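Mestanik Shared Workcell Practice Project
Progress report to the Pinto Fund, second reporting period
Submitted by Idadero, project lead Thenmozhi Iyengar

1. Purpose of the grant

The Pinto Fund supports Idadero in writing and testing a code of practice for tabletop work with two-arm robots in small laboratories. The code is meant for sites that run such arms every day but have no safety officer of their own. It covers setup of the workcell, care of cables and cameras, choice and handling of test objects, conduct of staff during a session, and the records kept afterward.

This report covers the period ending in March. It follows the headings agreed with the Fund at the start of the grant.

2. Summary of progress

The second draft of the code is complete and has been in use at the Mestanik laboratory since the middle of the period. It contains 16 rules, down from the longer list in the first draft. Several of the earlier rules repeated one another, and two could not be checked by a person standing at the cell.

The target of 200 logged sessions under the draft code was met. Session logs were reviewed by Prakash Rao and Bindu Devadiga, who worked separately and then compared their notes. Where they disagreed on whether a rule had been followed, the wording of the rule was looked at first, before the conduct of the operator.

3. Cables, floor and surroundings

Rules 1 to 4 deal with the area around the table. They received more comments from operators than any other part of the draft. The first draft asked that all cables be "kept tidy," and the reviewers were unable to apply this in the same way twice. The second draft names three zones: the arm and gripper, the table, and the floor. Each zone has its own check before the arms are powered. In the floor zone, operators record every cable that lies where a person would step and note whether it can be moved, covered or tied back. Tools and handheld devices set down on the floor are treated in the same way as cables.
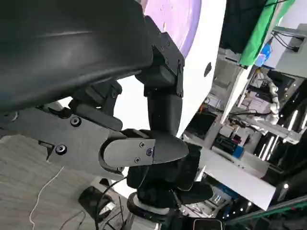
Figure 1. Gripper at the workcell, with cables on the floor and the equipment rack beyond.

Equipment racks near the cell are now included in the check. The draft asks that shelves facing the arms be looked over for hanging leads and for items that stand out past the shelf line. Vignesh Hegde has prepared a one-page form for this purpose, and it takes the place of the four separate forms used in the first period.

4. Objects and contact

Rules 5 to 9 concern the things the grippers pick up. The code allows household items and toys, provided that each is entered in the object register before use. The entry gives the material if known, the widest and narrowest grip points, and any part likely to shed, crack or mark. Orange toy pumpkins, plates and mugs were in regular use during the period.

Rule 7 was rewritten. It used to require that an object be replaced "when damaged," which left too much to the operator. It now requires a look at the object and at the surface under it at the end of each run. Any loose bits are to be noted in the log and cleared away before the next run begins.

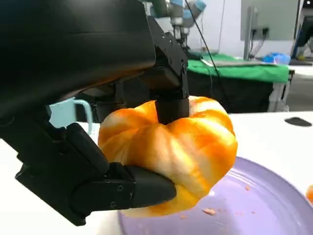
Operators asked whether light surface wear should stop a session. The reviewers' answer is that it should not, so long as the wear has been logged and the grip points are sound. Objects that fail the check go into a marked bin and stay there until Mr. Rao has signed them out of the register. Some operators found this slow. The project team has kept the rule for now and will report on it again.

A grip force setting is to be written in the log for each object. During the period this line was left blank more often than any other on the form. Ms. Devadiga has moved it to the top of the page, and blank entries have since become less common.

5. Two-arm work

Rules 10 to 13 apply when both arms are active over the same table. One arm is named as the lead for each task. The other may approach an object but may not close on it until the lead arm has released or is clear. Staff are asked to plan the resting place of each object before the task starts, with enough bare table between items for a gripper to open fully.

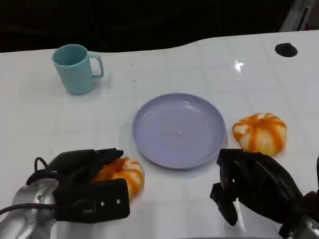

The rule on lead arms was written with transfer tasks in mind, and it has been harder to apply to sorting tasks, in which both arms work at their own pace. Prakash Pai of Zistuler, who serves as outside adviser to the project, recommended a separate clause for sorting. A draft of that clause is attached to this report as Annex B.

6. People near the cell

Rules 14 to 16 cover staff. A person may stand beside the cell while the arms are powered only if the operator knows that the person is there and the stop button is within the operator's reach. Visitors are briefed at the door. The code also asks that plants, cloths, bags and other items near the arms be listed on the layout sheet, so that a change in the surroundings can be traced later.

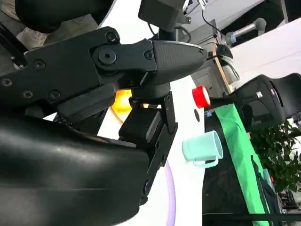
Figure 2. Two grippers at the table, with a mug on its side on the white surface.

Objects that tip over are to be left alone until the arms have stopped. The operator then records the position and decides whether the run counts.

7. Matters outstanding

Training notes for new operators are 6 weeks behind plan. Ms. Iyengar has taken over this item, and the notes will be sent to the Fund with the next report. No change to the budget is requested.

Annex A: Rules in force, second draft
Annex B: Proposed clause on sorting tasks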